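Plain Wording Review: Progress Report to the Fevar Fund
24 June 2025

This report covers the first half of the grant. The task was to find out whether county voters understand the ballot questions put in front of them, and whether a short summary mailed ahead of time helps. I was doubtful about the second part when we applied, and I still am.

What was done

We tested two ballot questions in Plasmont and Nuttall: the charter change on filling council vacancies, and the road levy renewal. Each went out in two forms, the official ballot title and our plain version. We mailed 1,680 packets and got back more than 700. That is a decent return for a mailed form, but people who fill in forms about ballot wording are not typical voters, and the results should be read with that in mind.

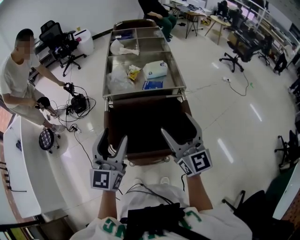
What we found so far

The plain version of the levy question did better. Readers were more likely to know that a yes vote keeps the current rate and does not add a new tax. The charter question is another story. Our version was shorter and easier to read, and people still got it wrong, mostly on who makes the appointment when a seat opens midterm. A few wrote in the margin that they would skip the question on a real ballot.

I don't think better wording alone will fix that. The amendment itself is muddled. It changes one section and leaves an older one standing that says something close to the opposite. 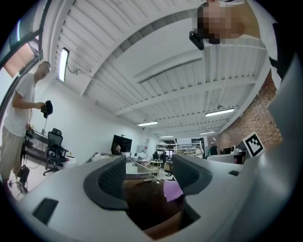

The county clerk's office has been polite and slow. It agreed to look at our draft titles but has not said whether it can legally use any of them. State law limits the length of a title and says who may write it, and the office reads that law narrowly. We may end up with good drafts and no place to put them.

Interviews

We planned 80 follow-up interviews and are behind. Kulline, the firm handling the calls, blames bad phone numbers. I have asked for the call logs and will report what they show — so far I have only a summary, and it skips the refusals. 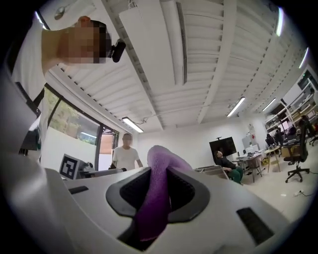 Of the interviews finished, 5 had to be dropped when the caller read the wrong version of the question. Kulline will redo them at no charge.

Next steps

Finish the interviews, then send the full results to the clerk before the September deadline for ballot titles. We are not asking for more money. We do ask to move the unspent printing funds to a second mailing in Nuttall, where returns were weakest.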